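Home | Programs | Reports | Documents | Contact

We use cookies to measure site traffic. By continuing you accept our cookie policy. Accept | Settings

Ellness Program: Progress Report, Two-Arm Cell
Submitted to: Hedegaard program office
Prepared by: Hazem Morsy, Plevance
Thursday, August 26, 2021

1. Status

The cell is back in service after the planned maintenance stop. Both arms were re-zeroed, gripper finger screws were retorqued, and the joint backlash check was repeated on each axis. The left arm passed on the first run. The right arm needed a second zeroing at the wrist before it repeated within limits. A total of 192 test cycles have been logged since restart, with 2 protective stops, both on the right arm. Low approaches over the rim of the large dark bowl were added to the clearance check for both grippers.
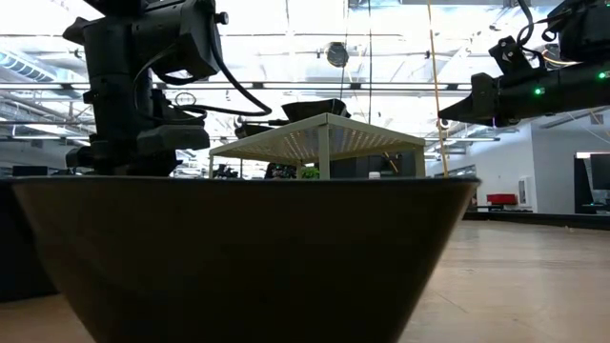 2. Cabling

Both protective stops were traced to cable drag at the right wrist. The service loop had been tied too short and pulled on the connector at full reach. The loop was lengthened and the strain relief moved back one link. The replacement cable set from Isero is on order. Until it is fitted, the right arm is held to reduced speed and the connector is inspected every 10 cycles.

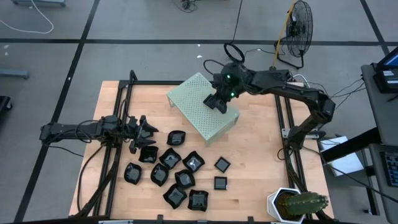 3. Work surface and reach

Reach limits were taught again for both arms after zeroing, and the old position file was archived. The shared zone in the middle of the table is interlocked so that one arm waits while the other is inside it. The perforated stand, set at an angle between the arms, is treated in the collision model as a fixed obstacle. The wavy-edged black dishes are glossy, and wrist camera exposure will be reset against them before the next run.

4. Next period

- Fit and route the Isero cable set
- Restore full speed on the right arm
- Run 300 cycles without a protective stop
- Update the maintenance sheet with the new torque values

No change to budget is requested.

Related items
Ellness: Spare Parts List
Ellness: Safety Interlock Test Record
Plevance: Gripper Maintenance Procedure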